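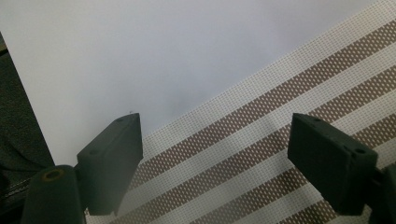 Home | Build Guides | Gastum Hand Tool | Section 3 | Parts List | Contact

Gastum Two-Finger Hand Tool: Set-Up Guide
Stuston Shared Workshop, Documentation Desk
Revised December

Section 3. Fitting and Adjusting the Fingers

This section covers the mounting of the printed fingers, the setting of the open gap, and the first closing test. Complete Section 2 (Trigger and Linkage) before starting. The trigger must move freely through its full travel and return without help from the hand.

3.1 Before You Begin

Prepare a flat table with good, even light. A sheet of white paper or a thin white board laid under the work makes small screws easier to find. Members working at home may use a kitchen or dining table with a placemat under the tool. Remove cups, food, and loose jewelry from the area.

The following are required:

Left and right finger, printed from the Mirani file set
Finger screws and two spares
Hex key supplied with the Gastum kit
Steel rule, marked in millimeters
Small flat file

CAUTION: Disconnect the Cleseck encoder cable before fitting the fingers. Do not rely on the power switch alone.

3.2 Checking the Printed Parts

1. Inspect each finger for loose strands, lifted corners, and cracks near the screw holes. A slightly rough surface is normal and does not need to be sanded.

2. Pass a finger screw through each hole by hand. The screw should drop through under its own weight. If it binds, clear the hole with a drill bit turned between the fingertips. Do not use a power drill.

3. Lay the two fingers on the table with their flat faces together. Hold them up to the light. A thin, even line of light is acceptable. A wedge of light indicates a warped part, and that finger should be printed again.

NOTE: The left and right fingers are not interchangeable. The letter L or R is molded on the underside of each part and is hidden once the finger is in place.

3.3 Mounting the Fingers

4. Hold the tool with the trigger toward you and the linkage cover facing up. Left and right in this guide always refer to this position.

5. Seat the left finger on its mount and start both screws by two turns each. Leave them loose.

6. Repeat for the right finger.

7. Pull the trigger slowly until the fingers touch. Let the front faces settle against each other, then tighten the screws a quarter turn at a time, moving from one side to the other.

8. Release the trigger. Check that neither finger has shifted on its mount.

CAUTION: Do not overtighten. The threads will strip before the screw feels fully tight to most users. Stop when the screw head sits flat and the finger cannot be moved by hand.

3.4 Setting the Open Gap

9. With the trigger released, measure between the finger faces at their closest point. The correct opening for the standard linkage is 128 mm.

10. If the opening is too small, turn the stop screw counterclockwise. If it is too large, turn it clockwise. Measure again after each full turn.

11. Lock the stop screw with the thin nut and record the final reading on the build card.

3.5 First Closing Test

12. Reconnect the encoder cable and switch on the Cleseck board. Wait for the steady light.

13. Place a block of soft foam between the fingers and close them fully. Open them again. Repeat 28 times at an even pace.

14. Read the closed value on the display. A reading of 31 or lower is acceptable. A higher reading means that the fingers are not meeting squarely — return to step 7.

NOTE: New prints may bed in slightly during the first week of use. Check all finger screws again before the second session.

3.6 Storage

Store the tool open, with nothing held between the fingers, and away from heaters and sunny windows. Workshop tools are to be returned to the Gastum shelf by 9 p.m. The build card must stay with the tool.

Continue to Section 4, Camera Bracket and Cable Routing.

Previous | Next | Back to Top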